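Speaker notes: Postcombe planning stack, June session

Slide 1. Opening
Welcome the audience on behalf of the Livham group. State the scope: this talk covers the grasp planner and its link to the controller. Hardware selection is outside the scope and will be taken up in the panel.

Slide 2. Where we began
The first release of Postcombe planned each grasp once and then executed it without revision. Explain that this was a deliberate choice, made to keep the logs easy to read. Pause for the timing chart.

Slide 3. Current structure
Two processes now share the work. Sternus proposes contact points from the wrist view; Bach checks them against joint limits and returns a cost. The exchange runs at 10 cycles per second. Mention that either process can be restarted alone — this matters to the integration teams.

Slide 4. Test set
The regression set holds 674 recorded grasps. Every change to the planner is replayed against all of them before it is merged. Do not read out the table.

Slide 5. Thumb opposition
Flat, round objects remain the harder class. The planner favors a pinch between the thumb and one finger, and leaves the other fingers out of the contact model. 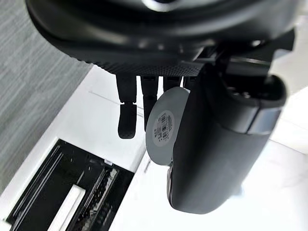
The cost term for fingertip overlap was rewritten in the spring. Its weight is still set by hand, and we expect to replace it with a fitted value in the next release.

Slide 6. Questions
Allow ten minutes. Refer licensing questions to the Livham office.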